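About Etotcombe

Etotcombe is a day school for pupils aged 11 to 16 with specific learning difficulties, chiefly dyslexia and dyscalculia. It opened in the former offices of the Panow brickworks and moved to its present building on Mivmont Road once pupil numbers passed what the old fire certificate allowed.

The school has 200 places. Teaching groups are limited to 12, and groups for reading and number work to 6. Pupils are placed by attainment in each subject, so a pupil may sit with one group for mathematics and another for English. Placements are reviewed at half-term, and parents are told in writing of any change.

The school day runs from 8.45 am to 3.20 pm. Lessons last 50 minutes. The first period is set aside for literacy in all year groups and is not used for assemblies, visits or examinations. 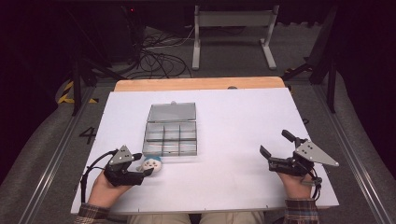 Reading is taught through a structured phonics course written by the school's first head of literacy, Divina Enriquez. It is known to staff as the Mägi sequence, after the room in which it was first taught. New pupils are tested on entry and join the sequence at the point their results indicate. Progress is measured against the pupil's own entry score. Spelling is taught in the same order as reading, one unit behind.

Mathematics follows the national programme of study, with longer spent on place value and fractions. Calculators are permitted from Year 9 except where a paper excludes them.

Pupils sit GCSEs in Year 11. Access arrangements, including extra time and the use of a reader, are assessed on site by 2 qualified assessors. Applications to the exam boards are made during Year 10.

The head teacher is Kaj Hedegaard, who taught chemistry at the school before his appointment. He reports to the governing body each term. Minutes are available from the school office on request.

Applications for entry in September close at the end of January. Places that become free during the year are offered from the waiting list. Visits can be booked through the school office between 9 am and 4 pm in term time.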